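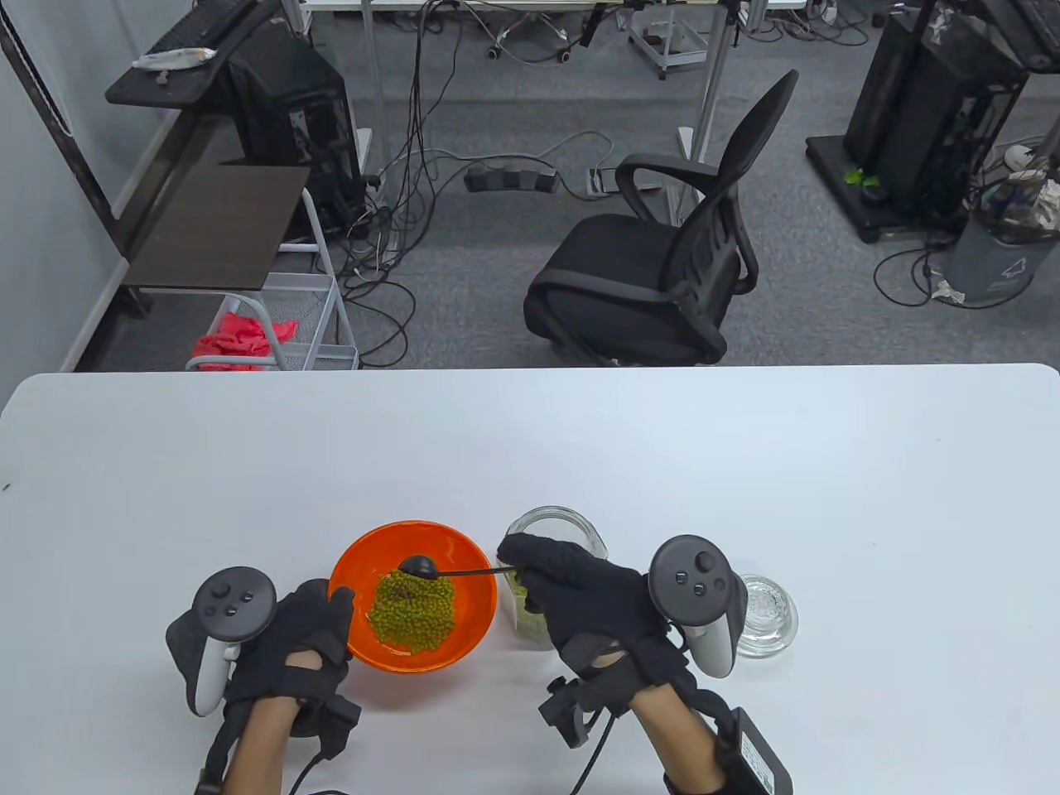 Mung beans in an orange bowl, with a black spoon.

Sastau Help > Food and Kitchen > Dried beans and pulses

How long do dried mung beans keep, and can old ones still be sprouted?

Posted by Ilgın Kaplan

I bought a few 500 g bags of whole mung beans from a shop called Bozkurt last December and have only used one. The rest are in a cupboard next to the cooker. I want to use some for soup and sprout the others, but my last lot of sprouts was poor. Fewer than half came up and the rest stayed hard. Are the beans too old, or am I doing something wrong? I soak them overnight in cold water and then leave them in a sieve.

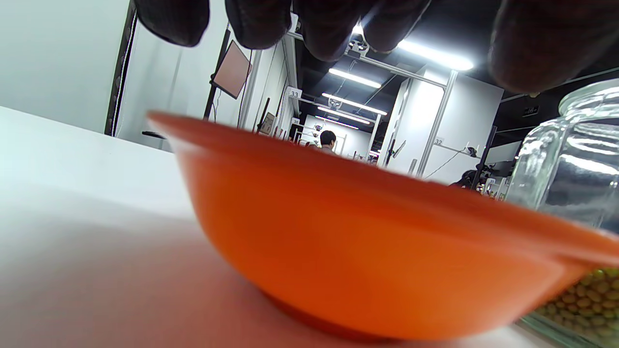
I rinse them once a day, in the morning before work. The kitchen is fairly cool at night.

Posted by Akach

They keep for years if dry. Mine are 5 years old and fine in soup. Just boil them longer.

Posted by Sevard

For cooking, the above is mostly right, though old beans can take twice as long and some never soften. Add the salt near the end. Sprouting is different – the bean has to be alive, and heat from a cooker shortens its life. I would do this:

1. Move the bags to a cool, dark cupboard, or tip the beans into jars with tight lids.

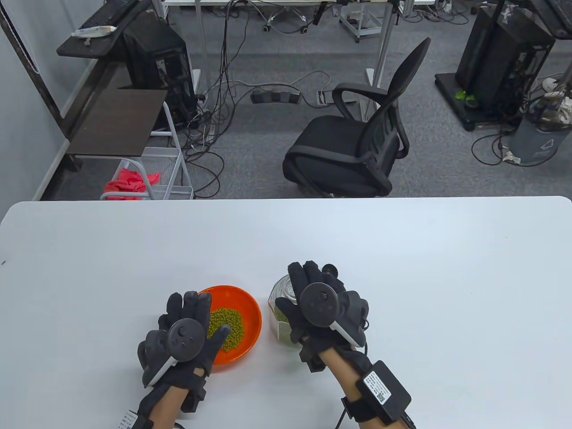 2. Test a small handful before you soak a whole batch. Pick out any that are split or shrivelled, then soak the rest for roughly 16 hours.

3. Drain well and rinse at least twice a day. Once is not enough, and they go sour in warm weather.

If most of the test beans have a small white tail by day three, the bag is worth sprouting.

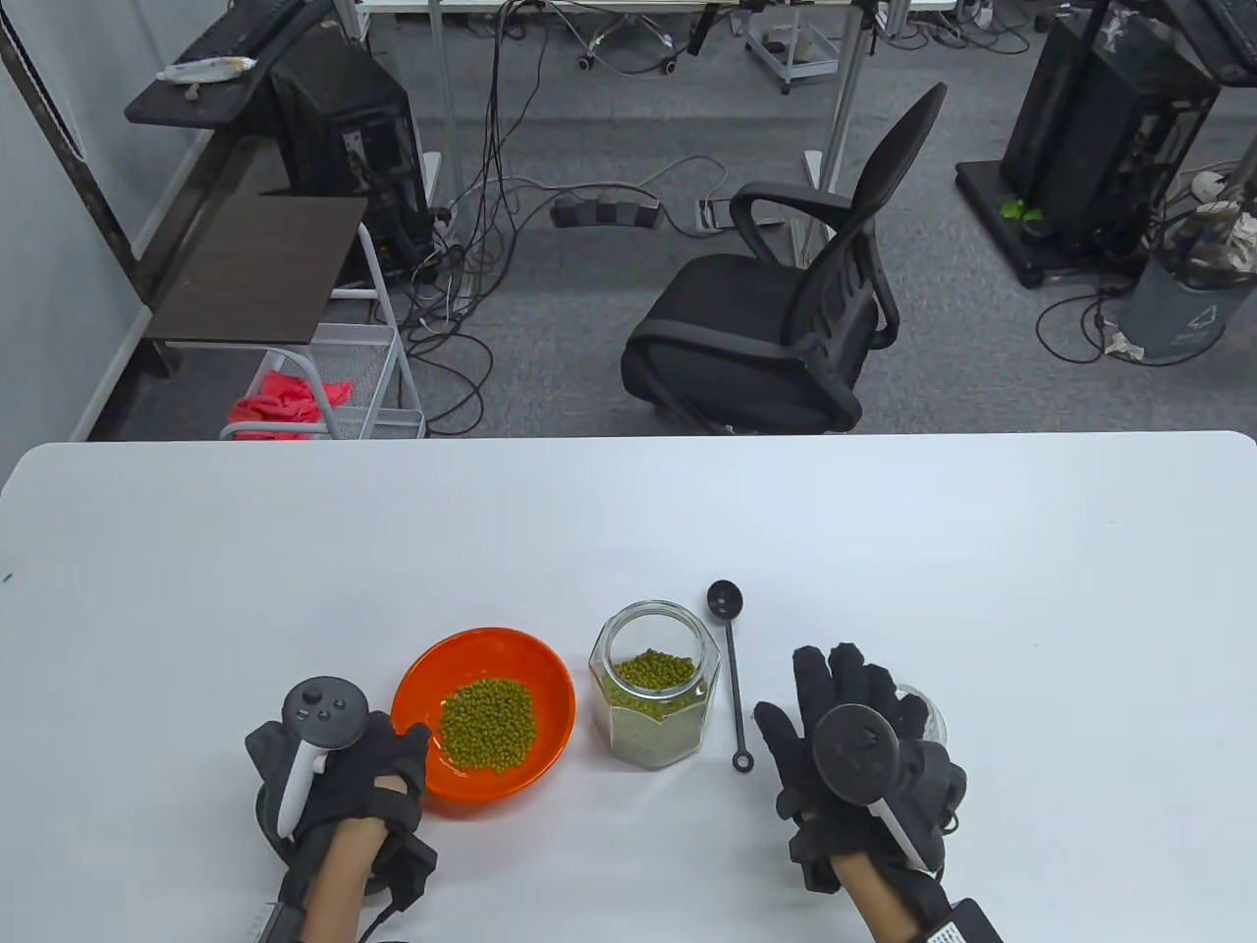

If not, keep that bag for soup or dal. Also check that they are whole beans – split ones will never sprout. A cool kitchen slows things down, so put a cloth over the sieve and give them an extra day.

Contact us | © Sastau Help | Back to top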